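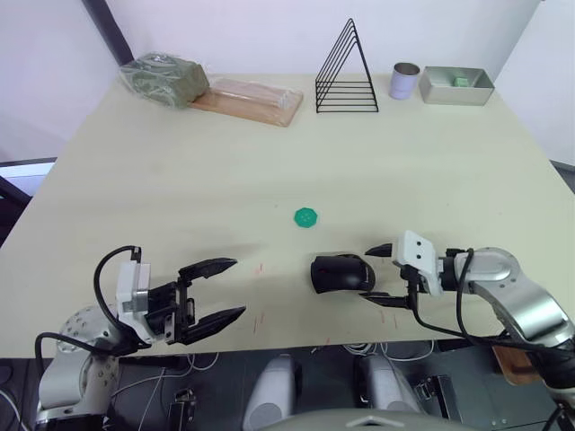 A two-armed robot at its table, with a computer mouse between the grippers.

How a Robot Gets Its Examples

A robot does not know what a computer mouse is. It has no idea how to hold one, either. To learn, it needs examples, and people have to gather them.

One example is called an episode. An episode is a recording of one short job from start to finish. The recording has two parts. The first part is what the robot's camera sees. The second part is a list of numbers that tells how far each joint in the arms is bent. The computer saves both parts together, many times each second.

At the Nama project, a person guides the arms during every episode. Sneha Rana plans the jobs and checks the recordings. A job that uses 2 arms needs extra care, as the grippers have to share a small space without bumping.

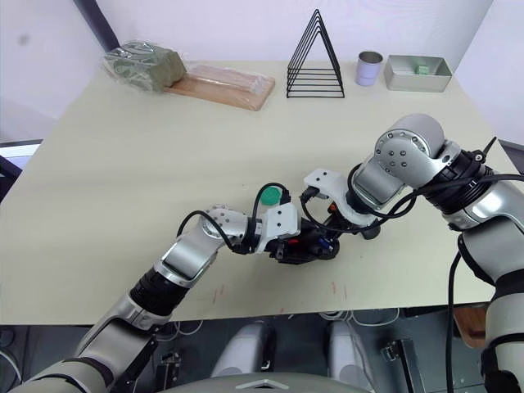 Both grippers work close together near the middle of the table.

When an episode ends, someone gives it a label. The label is a plain sentence that says what the job was. Episodes with mistakes get a label too - a mistake with the right label can still be useful.

The set for this kind of table job has 500 episodes. So far 228 have been checked. The rest wait in line, and checking happens every Friday.
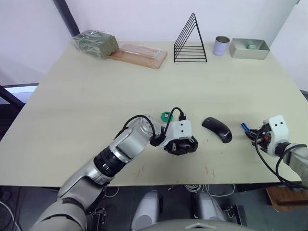
Why can't the robot learn from just one example?
One example shows only one way to do a job. If an object is moved or turned, the robot needs other examples to work out what to do.

After checking, the episodes go to a program called a model. The model looks at the camera view and guesses how the arms should move next. Then it compares its guess with what the person did. If the guess is far off, the model changes its own settings a little and tries again. This is called training.

Some episodes are kept out of training. In this set, 59 are saved for testing, so the model can be tried on recordings it has never used.
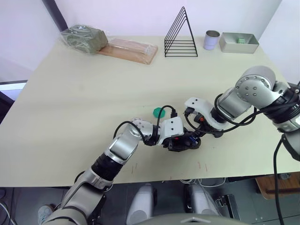
The row along the back includes a wire rack, a small tin and a metal tray.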